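**Budget for a second bench: arm first or everything else first?**

**paavo_k**
We've been given 2,000 for a second pick-and-place bench, to be spent before the end of February or it goes back into the pot and becomes somebody's office chair. The Bevetura refurb arm eats most of it. Does anyone have a list of what you ended up paying for that wasn't the arm? Last time I budgeted for the robot and then found out that robots like to be attached to things.

**fesgate_phil**
Clamps. Then more clamps. I put 400 aside for "sundries" on ours and it was gone before we'd picked anything up. Stands, power strips, cable ties, a second table because the first one had a bar underneath exactly where the clamp wanted to go.

Measure the thickness of your tabletop before you order. I am not going to say why I mention this.

**urho_s**
> The Bevetura refurb arm eats most of it

Then don't buy it. Rent one for a quarter, find out if you even need a second bench, and keep the rest. Half the second benches I've seen are where the first bench keeps its coffee.

**paavo_k**
Rental has to come out of a different budget line, and that line has 4 left in it. Not four hundred. Four.

**urho_s**
Ah.

**montse_m**
I disagree with Urho anyway. We rented at Rornutstead and spent most of the hire period waiting for a gripper adaptor. Buy the arm, but get Kokkonen to quote for the same thing with the gripper included. Ours came to 445 more than the bare arm, which made me swear, and then I added up what the bare arm would have needed and swore again.

**fesgate_phil**
445 for a gripper and a bracket, though? You can get a perfectly decent bracket printed.

**montse_m**
You can get a bracket printed. Perfectly decent is another matter. Ours drooped.

**ilgin_ak**
Nobody has mentioned objects yet. Paavo, what are you going to pick up? I've seen a quote with a line for a "manipulation object set" that cost more than my bike. It was plastic fruit in a case with foam cut-outs.

**paavo_k**
I'd pencilled in one of those sets. It does come in a very nice case.

**ilgin_ak**
Don't. Go to a toy shop with a tenner. You want a mix: something square and soft, something long and awkward, something with legs, something flat. Plus a bin to put things in. What we have out on the bench at the moment:
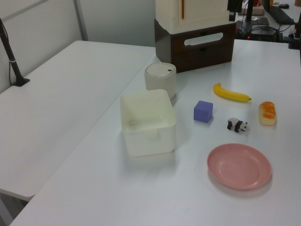 *Bench two, main table. Banana, bread roll, panda, purple foam cube, pink plate, bin.*

The only thing I'd spend proper money on is table space. We butted a second white table up against the main one and clamp to both. They don't sit quite square to each other and it bothers every visitor we have.

**urho_s**
It bothers me and I'm not visiting.

**fesgate_phil**
Is that a drawer unit at the back? Was that in the budget or did it wander in?

**ilgin_ak**
Second-hand, from the corridor. Drawers are good practice and they cost nothing if you're quick. The one in the catalogue had "research grade" in the name and I couldn't find out what the research was.

**montse_m**
One grumble about toys: buy doubles of anything you like. We lost a lemon, the shop had stopped selling that lemon, and we had to redo a week of work with a different lemon. Bag up the spares and write on the bag what they are. If you want results you can compare with other people's, the posh set does earn its price, case and all.

**ilgin_ak**
Fair on the doubles. Not having the case.

**urho_s**
Agreed with Montse, which I'll be denying later. Also keep something back for cables. Longer ones than you think, and a tray so they aren't all in a heap behind the bench.

**ilgin_ak**
Ours are in a heap behind the bench.

**urho_s**
I had noticed.

**paavo_k**
Right, revised plan: ask Kokkonen for the bundle price, drop the object set, put that money into a second table and cables, toys in duplicate out of petty cash. Phil, our tabletop is a good deal thicker than the clamp in the spec sheet allows. So thank you for not saying why.

**fesgate_phil**
Ask them for the long-jaw one. It's on the last page of the price list, under "other".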